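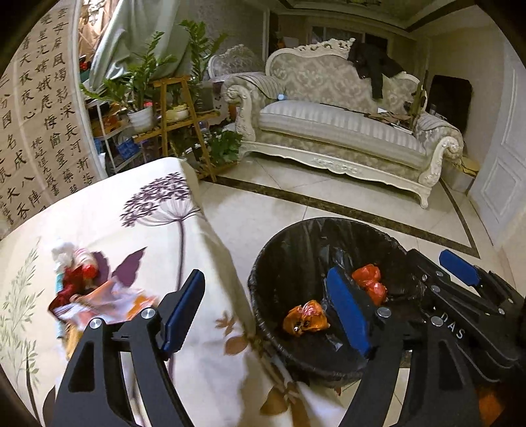 Bed, bin, sofa. Apr 17, 2020

Read another piece this morning promising that a tidy room makes a tidy mind. The woman who wrote it claims 2,000 readers have cleared a whole house in 16 days with her Anine method. I doubt it. I doubt she has 2,000 readers.

Her first rule is to begin with the bed, so I began with the bed. A wrapper on the duvet, of course. Crumpled, red and white, it was sitting there among the printed leaves and the purple dandelion thing as if it belonged to the pattern. I must stop eating in here, and I have been writing that in this diary since January.

The bin has its black bag in, folded over the rim, and two orange bags inside it already. Anine says to empty a bin every evening "whether it needs it or not". Why would I empty a bin that doesn't need it?

Then the sofa. I have never been convinced by that sofa, all scrolls and stripes and no comfort, and it mostly serves as a shelf. Black thing over the back, brown paper or cardboard on the seat, cardboard box on the floor beside it. The box can wait. I might want it if the Ventura lamp has to go back, and I expect it will.

The plants look well enough, the tall one especially. Ballska sold me a feed for them at a silly price and I still haven't opened it - they seem to manage.

Gave it 2 hours. Tea, then soup. Fourteen days of the method to go after tomorrow, if I bother.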